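The Scooter Will See You Now

13th December
by Pentti Seppälä

My town has discovered shared scooters. They come from an outfit called Wanano, they are the green of a throat lozenge, and since August they have been breeding outside the library.

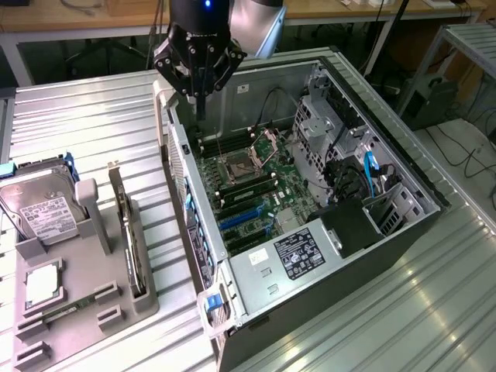

I was against them until I missed the 32 bus. The next one was due in an hour, which on that route means two, so I downloaded the app. It wanted my phone number, my license, a picture of my face and then a second picture of my face, the first having been judged insufficient. By then I could have walked to Merna Street and bought a sandwich.

Then the thing moved, and I'm sorry to report it was lovely. I went down the hill past the pharmacy at a speed I would call brisk and my wife would call something else. The new bike lane is smooth as butter for four blocks. After that it becomes a parking spot for a bakery van.

The trouble came at the end. You can only park in a painted box, and the app showed a box in front of the dentist. There was no box. I rolled back and forth looking for it while a man with an ice pack on his jaw watched through the window. I was still being charged by the minute.

The city says the scooters have replaced over 100 car trips. It doesn't say how many of those were mine, but put me down for one. I took the bus home. It was early, so I had to run for it.

3 comments

Giang Lâm: The dentist box is around the corner by the dumpsters. Took me a week to find it.

Doltent: Bring back the 32 every half hour and you can keep your scooters.

hillwalker837: That bakery van has been there since spring. Good rolls though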